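**Soup tastes flat every time I make it from scratch, what am I missing?**

Posted 9 January 2018 in Home Cooking

Hi all! I've been trying to cook more this winter, mostly soup, and I keep ending up with the same problem. It smells great the whole time it's on the stove and then I sit down with a bowl and it tastes like warm vegetable water. I follow recipes pretty closely. The last one was a tomato and red pepper thing from the back of a Dritley stock carton - onion, carrot, 2 cans of tomatoes, a quart of stock, simmer for 40 minutes. I added more salt at the table and then it was salty vegetable water.

I don't want to buy a bunch of gadgets and I can't do anything too hot because my kid won't eat it. Is it the stock? Should I be making my own? My pot is a thin old thing from Pirwood if that matters.

---

**Answer 1** (accepted, 8 votes)

I went through this exact phase so let me save you some sad dinners. I don't think it's the stock. Homemade is lovely but plenty of good soup comes out of a carton.

My guess is the onions. Recipes love to say "cook until soft, 5 minutes" and that's just not enough. Give them more like 20 on medium low with a decent amount of oil and a good pinch of salt right at the start. You want them going gold and sticky. With a thin pot you'll have to stir more and turn the heat down (mine used to scorch in one spot right in the middle, so annoying), but it'll work.

Then tomato paste! Two big spoonfuls straight onto the onions, before any liquid goes in, and fry it until it goes from bright red to more of a brick color. Same with paprika or cumin or whatever you're using - into the oil for half a minute, then the cans and the stock.
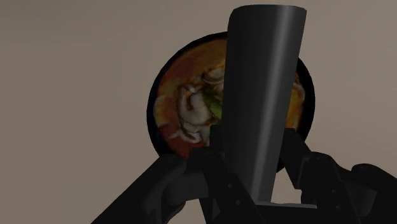 Cherkaouifan replied that all the frying in the world won't help if there's no acid, and that a squeeze of lemon at the very end did more for their lentil soup than anything else they'd tried. Fair point, and I should have put it in. Lemon, or a teaspoon of vinegar, stirred in with the heat off. Taste, wait a second, taste again. Canned tomatoes are already sour so go easy with yours, and if it comes out too sharp a little sugar or a knob of butter rounds it off.

Oh and salt in stages, a bit with the onions, a bit with the stock, then fix it at the end. Salt at the table sort of sits on top.

---

**Answer 2** (4 votes)

Parmesan rind. Throw it in when you add the stock and fish it out before serving. I keep a bag of them in the freezer. Soy sauce works too if you don't have any, maybe a tablespoon for a big pot, and your kid won't notice it.

Also check whether your carton is low sodium. I bought the low sodium kind for months without looking.

---

**Answer 3** (0 votes)

just get the Jirima soup base, comes in a jar, done

---

**Update from the original poster:** Did the long onions and the paste last night and wow, OK. Used way more oil than I'm used to. The kid had seconds! Carton was low sodium, by the way - I feel a little silly. Trying the cheese rind next time.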